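The Open Day at Mudari
Sep 13, 2026

The coach dropped us at the gate and drove off to wait somewhere with a café. I had my boots on. Most of the others had come in office shoes, and by the time we reached the tent they had gone quiet and were watching where they put their feet.

Tidonari had hired the long path for the day. They had built a machine that could follow a track by itself, and they called it Drandik. I was there for the parish. We had 14 miles of path and no money to walk it, and someone had decided that a machine might do the walking and tell us where the surface was going. I had walked it myself until March, when my knee gave out on the stile by the Lam bridge. I had not told anyone how much I minded.

A young woman in a company jacket gave us tea and a sheet of paper. It said that the machine weighed 196 kilos and would stop for a child, a dog or a bicycle. She read the sheet out to us, although we were all holding it. Then she asked if there were any questions, and a man asked where the toilets were.

Drandik set off with very little noise. It went at the pace of someone going to post a letter. We were not allowed to follow it, so we stood in the tent and looked at the screen, where the path came towards us and went away under the front of the machine.

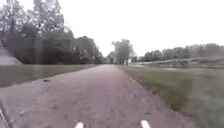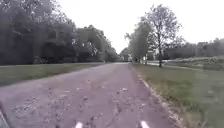
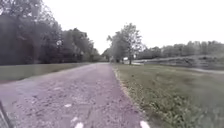
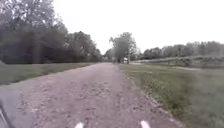 Gravel, grass, and the dark trees on the left.

It was slow, said a voice at the back, and he could have sent his nephew down there on a bike with a notebook and had the answer before the kettle boiled.

A few people laughed. The young woman said that the nephew would want paying, and that he would get bored, and that by the third week he would be making it up. She said it without any heat. I thought she had probably said it before, in other tents.

I said nothing. I was thinking that I had never made it up. For six years I had written down every soft place and every washed-out edge, in pencil, in a book that was now in my coat pocket. I had brought it because I thought somebody might ask. There were 395 entries. The last one said: stile loose, see to it.

The machine was still going. I watched the stones pass and found I was judging them. That bit would hold. That bit wanted filling before the winter – not much, a barrow or two. I must have said it aloud, because the young woman came and stood beside me.

"How would you know?" she asked.

"From the grit," I said. "It goes loose first. Then the rain gets in."

She asked me to say it again, and she wrote it on the back of her sheet. Then she asked what else went first. I told her about edges, and how the grass comes in over them, and how you can leave that for years on a dry path but not on a wet one. She wrote that down too. She had run out of paper, so I gave her the pencil and the book and told her to use the pages at the end.

Somebody called that the coach was back. The others put their cups on the table and went out in a line.

"Is this all paths?" she said. She had turned to the front of the book and was reading March.

"It's all one path," I said.

She asked if she could borrow it. I said she could copy it if she liked, but I would wait while she did, and I sat down on a folding chair and put my leg out straight.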